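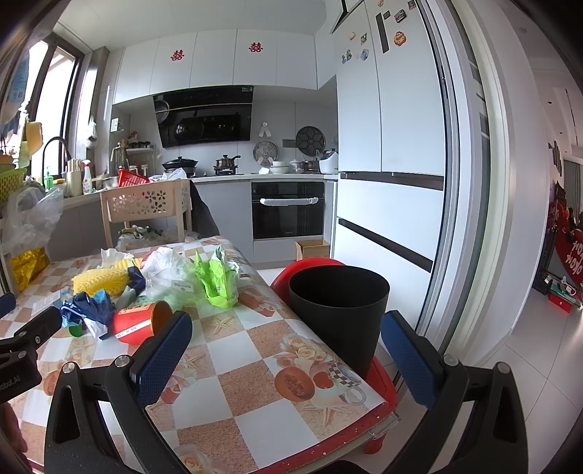
Sherif Kabbaj Wants to Clear Your Kitchen Table

I first met Sherif Kabbaj in October, at a coffee place in Hasness where he'd already drunk two cups before I'd found parking. He works for Radwan, on a project called Bomden, and his job (I'm simplifying, he'd want me to say that) is to show robots how to do chores. Picking up trash from a table, mostly. He does this with his own hands, holding a gripper, in a real kitchen with real junk on the table.

"My mother asks what I do and I say I clean up," he told me. "She says I never cleaned up at home. Fair enough!"

I had pictured somebody with a joystick, or one of those gloves with wires coming off it. Sherif has done the joystick kind too. He spent 18 months driving an arm by remote control before he came to Radwan, and he still talks about it the way people talk about an apartment with bad plumbing.

"You move your hand, and the arm moves a little after," he said. "So you slow down to wait for it. Then everything you show it is slow and nervous, and guess what it learns? It learns to be slow and nervous. I watched an arm hover over a paper cup for so long I wanted to push it."

With the hand-held gripper there's no arm at all while he's showing the task. He holds the thing by its handle, works the jaws, and the camera on it records what the jaws are up to. The robot gets all that later. He likes it because he can feel what he's doing. A tissue feels like nothing, he said, and a bag with something heavy in the bottom pulls to one side, and your wrist sorts that out before you've even thought about it.

I asked what makes a good table for this. I figured he'd say a clean one with a few things set out neatly. He laughed at me (nicely).

"No, no. I want the table after lunch! Foam nets from fruit, those are great, they're terrible. Crumpled bags. A cup on its side. If I put out one cube on a white sheet, the robot is going to be a genius at cubes."

He has feelings about tablecloths too. Patterned ones are his favorite, the louder the better, all flowers and seashells and melons. A person knows right away that a printed melon isn't something you can pick up. A robot has to get there by seeing lots of people leave the melon alone.

"One of our early models loved a rose," he said. "It went for this rose on the cloth over and over. Pinch, pinch, pinch. I felt bad for it."

So how do you show a thing well? He had plenty to say on this and I was scribbling the whole time, so forgive me if it comes out a bit jumbled. Come in from the same side you'd come in from if you had no gripper. Don't show off. If you miss, keep the miss and fix it, because a robot that has only ever seen perfect grabs has no clue what to do after a bad one. That last one surprised me. He said that when he trains new people they always want to throw out the fumbles, and he has to talk them out of it.

"They're embarrassed, so they stop and start over," he said. "I tell them, drop it! Drop it and pick it up again. I need that."

He also told me that you can get too good. After a long stretch everything gets smooth and exactly the same, same swing to the bin, same little turn at the end. So he'll move the bin. Or switch hands. Or he'll get someone else in to do a round, and they'll go at it completely differently, and the two of them will argue over who's doing it wrong.

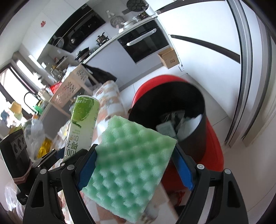 Sponges came up more than I would have guessed. I'd asked which things were hardest and I was expecting glass, or maybe something slippery. But Sherif went straight to soft stuff. You squeeze a sponge and it's a different shape from the one you reached for, and how hard you squeeze is mostly up to you, because a light pinch and a big squash will both lift it fine.

"I squeeze too much," he said. "I know I do. I see the recordings and I think, who hurt you? But then five people squeeze less, and somewhere in the middle is normal."

The bumpy kind is kinder to him than the flat kind, he thinks, though he admitted that could be superstition. He has a few of those. He won't start a session with a plastic bag. He'll do something easy first, to get his hand in.

A session is 15 minutes, then he puts the gripper down. He used to go longer and his forearm let him know about it. I got to hold one for a bit, back at the Radwan office, and I can report that it's lighter than I thought for the first minute and heavier than I thought after that. I tried to pick up a receipt. I got it on my fourth go, and Sherif clapped, and then asked if he could use it.

(He could. Somewhere in the Bomden recordings there's me, failing at a receipt. I'm weirdly proud.)

I wanted to know whether he minds it, showing a machine to do something people already do. He thought about that one for a while. He said what bugs him more is when people assume the robot is copying him exactly, like a player piano. If it only copied, it would go wrong the first time a cup was an inch over. What he's hoping for is something looser, where it has seen enough cups in enough spots that the next one isn't a big surprise.

"And it has to look before it grabs," he said. "You can't tell it to look. You can only look yourself, in a way, with the gripper. So I come over the table, I hang there a second, then I go in. My boss thought I was daydreaming."

Does he do it at home now? The hang-there-a-second thing?

"My wife says I pick up socks like I'm defusing them."

We left it there, since he had a session to get to and I had a parking meter. I promised to check back once the arm had been given its first try at a table it hadn't seen. 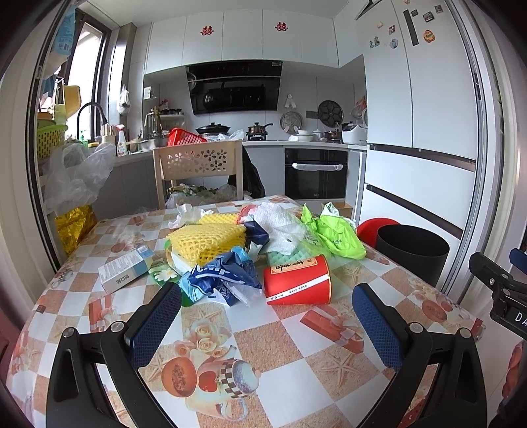
Flurkdale, 27/12/2025

I caught Sherif by phone at his in-laws' place, with a lot of people talking behind him. The arm has had its try. They gave it 16 things to put in the bin and it managed all but 3, and he was so pleased that he told me the number twice. The ones it left were two foam nets and a tissue.

"The tissue, I forgive," he said. "It was up against a bag and I think it decided they were one thing. I would maybe do the same with my eyes half shut. The nets, we need more nets."

Did it go for any roses? It did not! It hung over the table for a second before each grab, too, a bit longer than he does, and he said the whole room got quiet the first time, and then it just went in and took a cup.

He's back on kitchens after the holidays. More nets first, and then he wants to try a table where some of the stuff is trash and some isn't, a medicine box you need to keep next to a wrapper you don't. I asked how you show a robot that with a gripper. He said you leave the box alone, again and again, and hope it notices. Then somebody called him for dessert and he had to go.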